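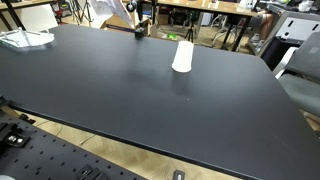
3.2 Resting position and the rim

Paper cups are such ordinary things that it is easy to miss how much shape is packed into them. The wall tapers, the rim is rolled, and the base is set slightly up inside the wall so that the cup stands on a thin ring of folded paper. All three details change how the cup behaves when it is set down, and we were delighted to find that each one shows up clearly in the results.

We bought plain cups from two suppliers, Laritier and Stidura, and tested them empty in two resting positions: upright on the base ring, and inverted on the rim (Figure 3). Inverted cups have the wider circle on the table and most of their wall low down, so we expected them to be harder to tip. They were, and by a larger margin than the simple geometry in Section 2 led us to hope for. Part of the difference comes from the rolled rim, which gives a little under load and then settles back. The base ring hardly gives at all, and on many cups it has a small step where the side seam passes underneath. An upright cup standing on that step can rock before anyone has touched it.

The seam deserves a closer look than it usually gets. At the rim the overlap is rolled in with the rest of the paper and makes a stiff spot in an otherwise springy circle. When we pushed an inverted cup from the seam side, it slid more often than it tipped. Pushed from the opposite side, the same cup tended to lift a little first and then slide. This was one of the most enjoyable findings of the whole study, and it can be felt with a fingertip once you know where to press.

We recorded 427 pushes in all. Four were thrown out after the cup was found to have a crushed rim, leaving 423 for the analysis. Pushes were made at mid-height, with the cup turned to a new seam angle each time. A cup was retired as soon as its rim showed a crease, and we used 125 cups before the series was complete. Each cup was weighed before its first push and again after its last – paper takes up moisture from the air, and we wanted to know if a long afternoon of testing would show up on the scale. It did not, within the limits of our balance.

Table surface matters too. We settled on matte black for the main series, mainly for contrast: a white cup stands out sharply against it, and its outline is easy to trace down to the rim. Even a matte top picks up soft reflections from overhead lights, and the cup adds a shadow of its own, so outlines were traced from the cup wall inward and checked by a second reader. Dust and paper fibers show up just as well as cups do. We wiped the top between sets, and we would urge anyone repeating this work to do the same, as a single fiber under the rim is enough to change the sliding force.

A smaller series on the sealed wood tables at Grudstead gave the same ordering of results, with slightly higher sliding forces throughout. The Palacios cups described in Section 3.4 have a looser rim roll and are treated separately.

Figure 3. Paper cup in the inverted resting position, rim down, on the matte black tabletop.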